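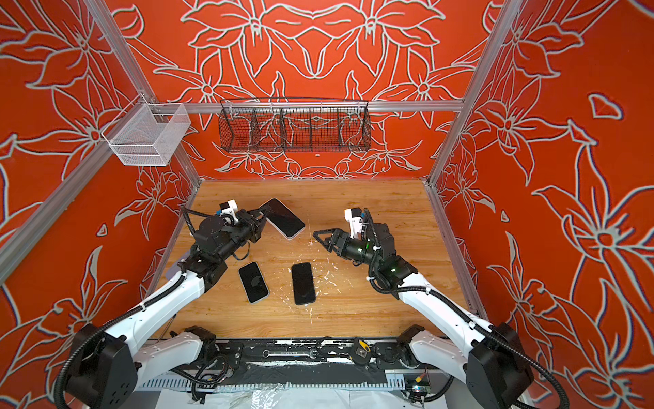
Touran Abbasi replied that the crumbs on the table had been wiped on Friday and were back by morning, so whatever is shedding, it isn't her lunch. She also asked for the ticket to stay open until somebody can put a phone down without it crunching.

**Ticket:** Brameck bench, phones and cases
**Opened by:** Kenta Fukuda
**Status:** open, with feelings
**Priority:** low (raised to medium by Touran, lowered again by me)

**Problem as reported**

Pink Plendidel cases are coming back from the Ostdale counter with grit inside. Customers put the case on, the grit goes between case and phone, and the phone returns with a scratch and an opinion. We had 30 of these in the last carton and I would like to stop meeting them.

**Tried so far**

1. Wiped the table with a damp cloth. Looked lovely until the next day.
2. Swapped the cloth. Same result, cleaner cloth.
3. Moved the cartons to the other side of the room. This fixed my back pain, which was a separate ticket.
4. Asked Karimi whether their cases ship dusty. They sent a brochure.

**Log, Saturday, April 25, 2020**

White flecks again, mostly in the middle of the table and trailing toward the front. They don't smear under a thumb. My money is on old paint coming off the boards, and Touran's is on packing foam. The stakes are one coffee.
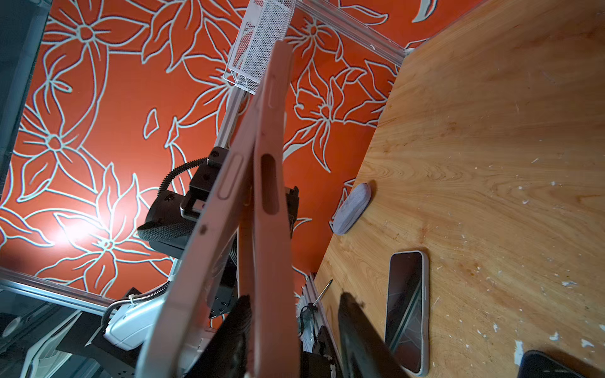

Sorting the cases is the other half of this, as two of the same pink will pass for twins until you try to fit a phone. I had been going by color, and color is a liar under that light. Check the sides first: the one on the left has a rounded oval cutout with a small dark hole below it, and the one on the right has a long recessed slot. If the openings don't line up with the buttons, don't push harder. I pushed harder in September and we still have the phone.

**Touran, 2:** Could the cases go in the wire baskets on the wall? Crumbs fall through mesh.

**Kenta:** They fall through mesh onto the table.

**Touran, 2:** Then at least they'd be on the table and not in the case.

I have no answer to this. Trying it Monday with the long black basket, one model per compartment, labels facing out.
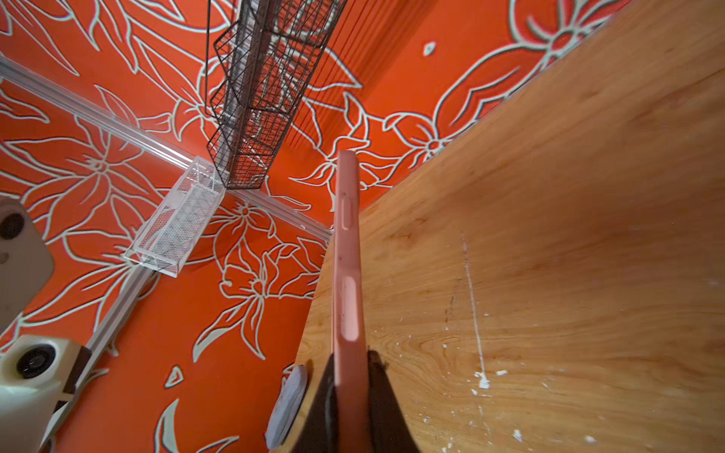
*Pink case, side view, short cutout above the long one.*

**Still to do**

- Scrape the loose white stuff off the wood, then vacuum. Wiping only moves it around.
- Put a mat down before any case comes out of its bag. The gray one is 50 by 120 cm and should fit.
- Tap each case out, open side down, over the bin.
- Find out who ordered the wallpaper. Unrelated to the fault, but I'd like it on record that I asked.

Touran has the scraper. Leaving this open until the Plendidel carton is done.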